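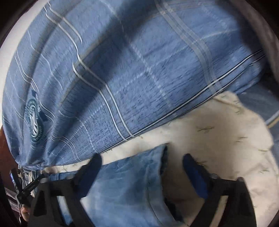

bralard_bench wrote:
I'd be careful with that 262, though. If all 262 demos come from one bedroom, what you've measured is how well the policy learned that bedroom, and I say so as somebody who made the very same mistake back in February and was terribly proud of it for a week.

Cokness wrote:
Fair point, and thank you for reading the whole long post! They come from 7 bedrooms, all recorded with the handheld gripper, and the policy was tested in a room it had never seen. It got a proper grasp on the cloth in 13 of 20 tries. The older policy, trained only on teleoperated demos, managed 6 of 20 in that same room. I know 20 is a small number (my arms were tired, what can I say), but the gap was wide enough that I wanted to share it.

ikley_folds wrote:
Lovely work. Plaid always gave me fits - the stripes look so much like hems and creases that my edge finder would happily go for the middle of a duvet cover. Did you do anything special for patterned bedding, or did you let the network sort it out?

Cokness wrote:
Let it sort it out, mostly. I did try to mix patterned and plain pieces in the same demo, so that it would have to look for a real edge or a fold it could pinch. When it misses on plaid it still tends to close on a stripe, so I wouldn't call that solved.

janssen42 wrote:
I'm going to disagree with the general mood, kindly I hope. A wrist view alone doesn't tell you where the rest of the blanket is. You can get a nice grasp and still have no idea which corner you're holding. With a fixed overhead camera I needed far fewer demos.

Cokness wrote:
For folding, I think you're right. For the first grasp I don't see that it matters much, and an overhead camera means a rig in every room, which is what I was trying to get away from in the first place.

bralard_bench wrote:
Seven rooms is better than I assumed, so I take back half of my grumbling. I'd still like to see the curve at 2,000 demos before anyone says the handheld data wins.

Cokness wrote:
Me too. I'll post the per-room split tonight, once I've fixed the labels on the second room.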